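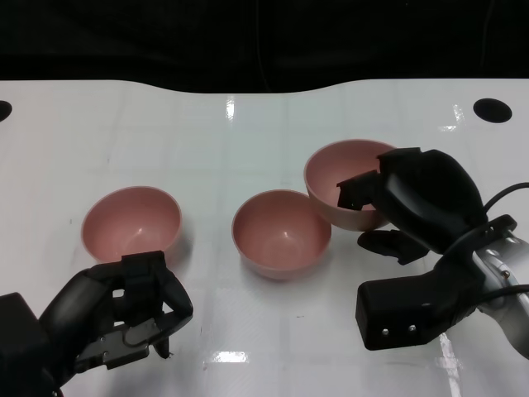

How to Digitize Your Cassette Tapes at Home

I spent most of October running a shoebox of old tapes through my laptop, and I loved every minute of it! Mixtapes, a choir rehearsal, my uncle reading the soccer scores into a cheap microphone... If you have a box like mine, you can get all of it onto your computer with very little gear.

What you'll need

A cassette deck that plays at a steady speed (mine is a secondhand Birkis with a headphone jack and a line out)
A USB audio interface, or a laptop with a real line-in socket
A cable to join the two, usually twin RCA on the deck end
Free recording software, whatever you already know
Cotton swabs and isopropyl alcohol
Headphones

Step 1: Clean the deck

Open the door and find the heads, the small metal blocks the tape slides across. Wet a swab with alcohol and wipe them until the swab comes away clean. Do the metal capstan too. Go easy on the rubber pinch roller: a barely damp swab is plenty. Let everything dry before you put a tape in. My first transfer sounded like it was recorded under a blanket, and one brown swab later the cymbals were back!

Step 2: Wind the tape

Fast-forward the tape all the way to the end and then rewind it. Tapes that have sat for years pack unevenly and can drag or squeal. If the reels won't turn at all, stop and work them gently by hand with a pencil.

Step 3: Hook it up

Run the cable from the line out on the deck to the input on your interface. Only have a headphone jack? It works fine, just start with the deck's volume low and bring it up slowly. Pick the interface as the input in your software and set the project to stereo, 44.1 kHz, 24-bit.

Step 4: Set your level

Find the loudest part of the tape (the last chorus is a good bet) and play it while watching the meters. You want peaks around -9 dB. Anything that hits zero will crackle, and you can't repair that later. A quiet recording is easy to raise afterward, so leave yourself some room.

Check the noise reduction switch while you're at it. If the tape was made with Dolby B, turn Dolby B on. If it sounds dull that way, trust your ears and turn it off.

Step 5: Record the whole side

Hit record in the software, wait 3 seconds, then press play on the deck. Let the side run through without stopping. That little stretch of hiss before the music comes in handy if you want to try noise removal, so don't trim it yet.

Step 6: Split and tidy

Save the untouched recording first as a WAV. Then work on a copy. Drop a marker at the start of each song, add short fades, and export the tracks. I cut rumble with a high-pass filter at 30 Hz and leave the rest alone. Heavy noise removal makes voices sound watery, and a bit of hiss is part of the fun anyway.

Step 7: Name everything

Type in the names while the tape is still in front of you. My friend Kheri Laizer puts the tape title, side and track number in every file name, and I've copied the habit. Snap a picture of the handwritten insert and keep it in the same folder, then back the folder up to a second drive.

Now go find that shoebox, and start with a tape you don't mind practicing on!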